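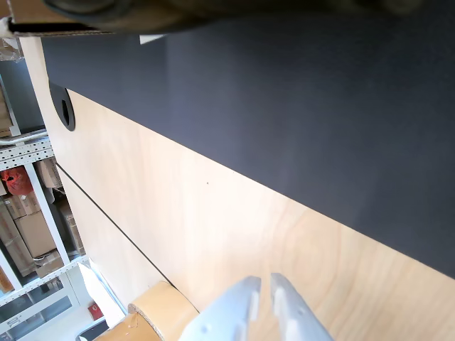 Arbeitsplatz der Erprobung, vorn die beiden Greiferfinger, daneben eine Rolle Packband

Zwischenbericht zum Vorhaben Rosta
Erprobung des Zweiarm-Bausatzes Astow für Packarbeiten in der Retourenabteilung
Berichtszeitraum bis Ende August
Vorgelegt von Shivam Negi, Hostia Logistik, an die Escobedo-Stiftung

1. Stand in Kürze

Der Bausatz steht, beide Arme laufen, und wir sind weiter, als ich bei Antragstellung zu hoffen gewagt hätte. Von den geplanten 1.000 Vorführungen der Aufgabe »Schuh in den Karton legen« sind 200 aufgenommen und gesichtet. Ein erstes Steuerungsmodell ist trainiert und darf seit kurzem unter Aufsicht selbst greifen. Es legt den Schuh noch nicht zuverlässig ab, aber es weiß schon erstaunlich gut, wo er liegt! Das Arbeitspaket 1 (Aufbau und Inbetriebnahme) ist abgeschlossen, Arbeitspaket 2 (Datenaufnahme) läuft, Arbeitspaket 3 (Versuche mit wechselnder Ware) beginnt wie vorgesehen im nächsten Berichtszeitraum.

2. Aufbau und Inbetriebnahme

Bestellt hatten wir den Bausatz in der unmontierten Ausführung. Die weißen Armteile kommen aus dem 3D-Drucker, die Gelenke bestehen aus einzelnen Servomotoren, die man vor dem Einbau nacheinander mit einer Kennnummer versehen muss. Das klingt nach Fleißarbeit und ist es auch. Wir haben uns beim ersten Arm einmal in der Reihenfolge vertan und ihn bis zum Ellbogen wieder zerlegt, beim zweiten lief es dann in einem Zug durch. Die Anleitung ist für diesen Teil gut bebildert; knapp wird sie bei der Kabelführung, und dort haben wir selbst nachgebessert. Die Leitungen liegen jetzt mit so viel Spiel um die Gelenke, dass sich beim vollen Ausschwenken nichts mehr spannt.

Befestigt sind die Arme mit Klemmen an der Tischkante. Ich hatte dafür zunächst Bohrungen in der Platte vorgesehen, und die Position können wir spätestens beim Umzug in die Packzone neu festlegen. Die Klemmen halten bisher, müssen aber vor jeder Aufnahmereihe nachgezogen werden. Das steht jetzt auf dem Startzettel, ebenso die Kalibrierfahrt und ein Blick auf die Kameras am Handgelenk.

Ein Ersatzservo wurde gebraucht, am Ellbogen des rechten Arms. Der Tausch ging mit dem Schraubendreher, den wir ohnehin am Platz haben. Danach ist eine neue Kalibrierung nötig, der Rest der Einstellungen bleibt erhalten. Für einen Betrieb ohne eigene Robotikwerkstatt ist das für mich einer der stärksten Punkte des Bausatzes.

3. Datenaufnahme

Die Aufgabe ist bewusst überschaubar gewählt: Auf der Matte liegt ein einzelner Schuh, dahinter steht der offene Karton, und die beiden Arme sollen den Schuh gemeinsam fassen, anheben und hineinlegen. Für einen Menschen ist das eine Handbewegung. Für zwei Greifer mit schmalen Kunststofffingern ist ein glatter Lederschuh eine ziemlich harte Nuss, und genau deshalb lernen wir daran so viel.
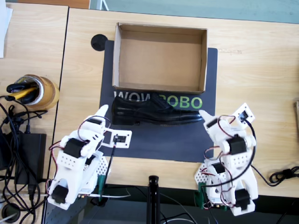
Beide Arme am Schuh, dahinter der offene Karton auf der Matte

In den ersten Reihen haben wir den Schuh mit einem Arm am Schaft greifen wollen. Er kippte fast jedes Mal nach vorn weg. Seit wir an Ferse und Spitze zugleich ansetzen, liegt er beim Anheben deutlich ruhiger, und auch die Vorführungen sind gleichmäßiger geworden. Das hat uns zwar einen Teil der frühen Aufnahmen gekostet, sie sind in den genannten 200 nicht enthalten. Der Tausch hat sich gelohnt.

Ausgewertet wird nach einem einfachen Schema: Schuh erreicht, Schuh angehoben, Schuh im Karton. Jede Aufnahme bekommt eine dieser Stufen und bei Bedarf eine Bemerkung. Wer eine Reihe fährt, trägt sie gleich am Platz ein. Wir hatten es einmal mit dem Nachtragen am Abend versucht, mit wenig Erfolg: Nach zwei Stunden Vorführen sieht ein Schuh aus wie der andere.

Beim trainierten Modell haben wir 13 Läufe unter Aufsicht gefahren. In allen haben sich beide Greifer auf den Schuh zubewegt, in den meisten haben sie ihn auch berührt. Angehoben wurde er in vier Läufen, im Karton landete er in einem. Der eine hat im Team für ordentlich Jubel gesorgt (die Kolleginnen aus der Packzone kamen herüber, um zu sehen, was los ist). Als Ergebnis ist er natürlich noch nichts wert, dafür ist die Zahl der Läufe viel zu klein. Bitte lesen Sie ihn als Zeichen, dass der Weg grundsätzlich trägt.

4. Beobachtungen am Bausatz

Sehr angetan sind wir von den Kameras am Handgelenk. Sie sehen die Finger und das, was unmittelbar davor liegt, und damit genau den Ausschnitt, auf den es kurz vor dem Zugreifen ankommt. Schwenkt der Arm hoch, wandert allerdings viel Umgebung ins Bild: Tischplatte, Regal, Kartons.

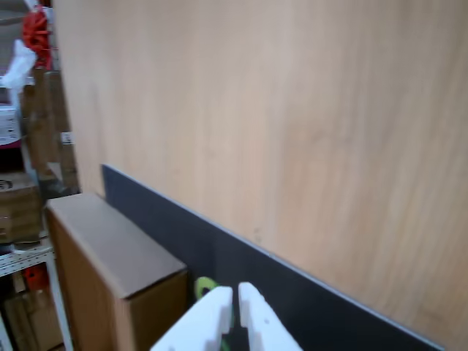

Für das Training ist das ein zweischneidiges Schwert. Solange das Regal immer gleich eingeräumt ist, kann sich das Modell daran orientieren, und wir merken nicht, dass es das tut. Wir räumen die Fächer deshalb von nun an zwischen den Reihen um und verschieben auch den Karton auf dem Tisch. Die Erfolgsquote wird dadurch vermutlich erst einmal sinken. Damit rechnen wir, und ich möchte es hier vorab erwähnen, damit die Kurve im nächsten Bericht niemanden erschreckt.

Die Greiferfinger sind für glatte Ware zu hart. Wir wollen eine weichere Auflage an den Innenseiten testen, zunächst mit Material, das im Haus vorhanden ist. Der Hub der Finger reicht für Schuhspitze und Ferse, bei Stiefeln wird es eng. Die Software zur Aufnahme läuft stabil, solange kein USB-Stecker wackelt; wackelt einer, ist die laufende Aufnahme verloren. Eine Zugentlastung ist bestellt.

5. Mittel

Die Ausgaben liegen im Rahmen. Für Ersatzservos, Kabel und die Zugentlastung sind 200 Euro angefallen, gebucht unter Verbrauchsmaterial. Eine Umwidmung beantragen wir nicht. Die Personalstunden für Arbeitspaket 1 lagen etwas über dem Plan, was am doppelten Zusammenbau des ersten Arms liegt; wir gleichen sie in Arbeitspaket 2 aus, wo das Vorführen inzwischen flotter von der Hand geht.

6. Nächste Schritte

Weitere Vorführungen mit veränderter Lage von Schuh und Karton, bis die 1.000 erreicht sind.
Weiche Auflagen an den Greiferfingern, Vergleich mit den jetzigen.
Zweites Training, danach eine größere Reihe von Läufen unter Aufsicht mit demselben Auswertungsschema.
Auswahl der Artikel für Arbeitspaket 3, gemeinsam mit der Retourenabteilung. Gewünscht wurden dort schon Gürtel und kleine Taschen.

Wenn jemand aus der Stiftung die Arme gern in Bewegung sehen möchte: Wir nehmen vormittags ab 9 Uhr auf, eine kurze Nachricht an mich genügt. Die Aufnahmen und die Auswertungstabelle stelle ich auf Wunsch gern vorab bereit.

Shivam Negi
Projektleitung Rosta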